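Telville Robotics Club Student Guide
Section 5: Setting up the block task in the simulator
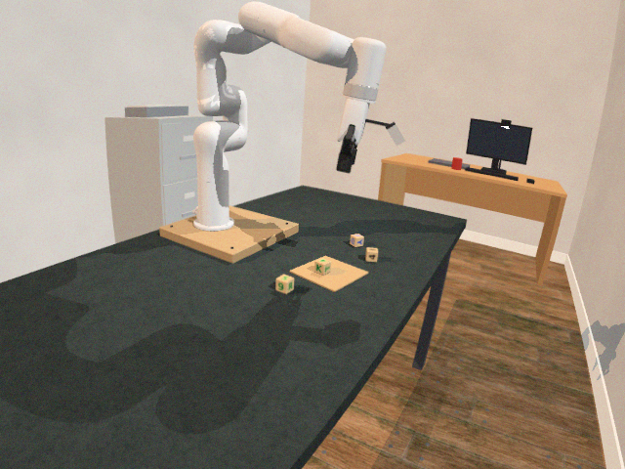

Work through this section before you write any code of your own. It covers loading the practice room, checking the arm, placing the blocks and saving a start file that the scoring program will accept. You should already have the simulator installed and a team folder on the club drive. If you don't, go back to Section 2.

The task is called Tridau in the menus and in the rule sheet. The arm has to pick up the lettered blocks one at a time and put them where the round card says. Every team uses the same room, the same arm and the same wooden pad. Only your program and your start file are your own.

5.1 Loading the room

1. Start the simulator and sign in with your team name.
2. Choose File, then Open Task, then Tridau.
3. Wait until the status line at the bottom reads Ready. On the older lab computers this can take a while, and the window may go gray. Leave it alone.
4. Press Home on the toolbar. The arm moves to its start pose, with the gripper closed and held above the table.
5. Open the Objects list and check that it includes the arm, the base plate, the pad and the blocks. The cabinet, desk and computer are listed under Room and are locked.

Note: The furniture is not part of the task, but it does count for collisions. If the arm touches the filing cabinet, the run stops and is scored as it stands.

Caution: Don't move or rotate the base plate. All of the scoring positions are measured from it. A start file with a shifted plate will open normally in your copy and then be rejected on match day.

5.2 Checking the arm

1. Open the Joints panel and set the speed slider to Slow.
2. Move each joint a little in both directions, starting at the base and working up to the wrist. Press Home after each one.
3. Click Open Gripper, wait for the fingers to stop, then click Close Gripper.
4. If a joint doesn't respond, close the panel and open it again. If it still doesn't respond, reload the task.

Do this check every time you change computers. Joint settings are stored on the machine and not in your team folder, so another team's speed limits may still be loaded.

5.3 Placing the blocks

1. In the Objects list, select a block. Its outline turns yellow.
2. Drag it to where you want it, or type the position into the boxes on the right. Typing is slower but gives the same result every time.
3. Turn on Snap to Surface. Without it a block may hang slightly above the table and drop when the run begins.
4. Put one block on the pad and the others on the bare table around it.
5. Leave enough room on both sides of each block for the open fingers.
6. Rotate the blocks so that they don't all face the same way. Your program has to cope with that in the match.

The pad sits at an angle to the table edge and should be left that way. A block on the pad is higher than a block on the table by the thickness of the pad. Teams that use one grip height for everything usually close the fingers too low on the pad or too high on the table. Read the height of each block from the Objects list and use that value.

Caution: Shadows are turned on in this room. The arm throws a large one across the table, and it moves when the arm moves. If your program finds blocks by color, test it with the arm in more than one pose before you trust the numbers.

5.4 Saving the start file

1. Press Home once more.
2. Choose File, then Save Start. Don't use Save Task, which writes over the shared room.
3. Name the file with your team name and the round number, with no spaces. Team Rajput in round 3 would use rajput3.
4. Close the simulator, open it again and load the file you just saved.
5. Run Check Start from the Tools menu. Fix anything marked in red. Yellow warnings can be left for practice but must be cleared for the match.

5.5 If something goes wrong

Block slides away when gripped: The fingers are meeting it on a corner. Turn the wrist to line up with the block's sides.

Block falls through the table: Snap to Surface was off when it was placed. Delete the block, add it again from the Tridau set and turn snapping on first.

Arm stops partway and the status line says Limit: A joint has reached the end of its travel. Press Home and approach the block from the other side.

Check Start says Wrong Set: You have a block from the Grirov practice set in the room. The two sets are not interchangeable. Remove it and replace it.

Section 6 covers writing the first pick-and-place program.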